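Sorting small tins and soft toys: a tabletop method

Print this page | E-mail this to a friend

Small decorative tins pile up quickly. They come with sweets, tea or soap in them, and once empty they get used for buttons, hair clips, odd bits of Lego and coins. The method below is the one we use at Wunden for a mixed box of tins and small toys. It takes one evening for an average box.

What you need

A clear patch of table, a dry cloth, a soft brush (an old toothbrush will do), a few sticky labels and a shallow tray. A pale table top is best, as dark crumbs and loose screws show up against it.

Step 1. Put out a few at a time

Do not tip the whole box out. Take two or three things, stand them well apart and deal with those before fetching more. Leave a hand's width between tins so that lids don't get swapped. Round lids of nearly the same size are the worst for this. 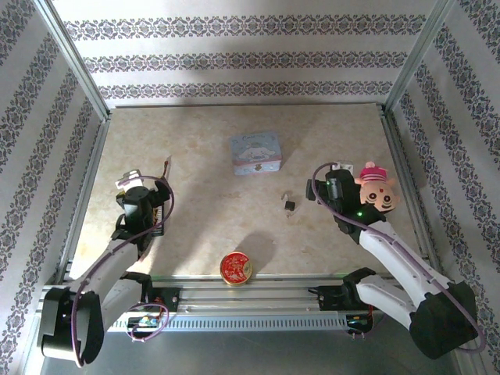
Step 2. Open and empty

Tins with a latch should be opened from the front with the thumb, holding the base with the other hand. Plain push-on lids come off more easily if you press lightly on opposite sides and turn. Never lever a lid with a knife, because the rim bends and will not sit flat again.

Empty the contents on to the tray. Anything you can't identify goes in one corner and waits until the end. Small dark pieces are often part of something else in the box, so don't throw them out yet.

Step 3. Clean

Wipe the outside with the dry cloth only. Printed tins scratch, and water gets into the seam and starts rust. Use the brush for hinges and the inside corners. If there is a smell, leave the tin open overnight with a spoonful of bicarbonate of soda in it.

Step 4. Soft toys and dolls

Keep these on a separate side of the table from the tins. Check the seams, brush off fluff and look for loose threads at the neck and arms. Lay small dolls down flat while you work – most won't stand up by themselves, and they roll off if leant on a tin.
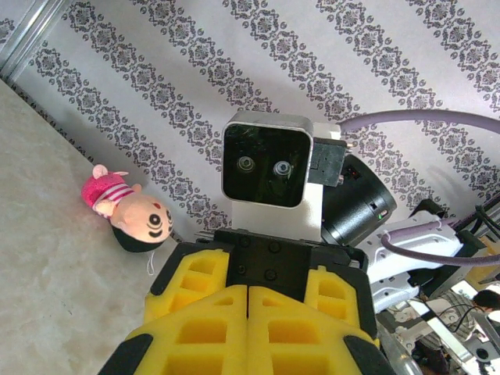
Wash only what has a care label. Anything without one can be sponged with cool water and a drop of washing-up liquid, then dried on a towel away from the radiator.

Step 5. Label and put away

Put the label on the base, never on the lid. We number ours in pencil and keep a list in a notebook. Tins go back in the box with the heaviest at the bottom and a sheet of kitchen paper between each layer. A box that holds 12 tins is heavy enough to lift. Dolls and plush go in a cotton bag on top.

Check the box again in November, when the cupboard gets damp.

254 shares | 7 comments

Contact | © Wunden Home Pages | Back to top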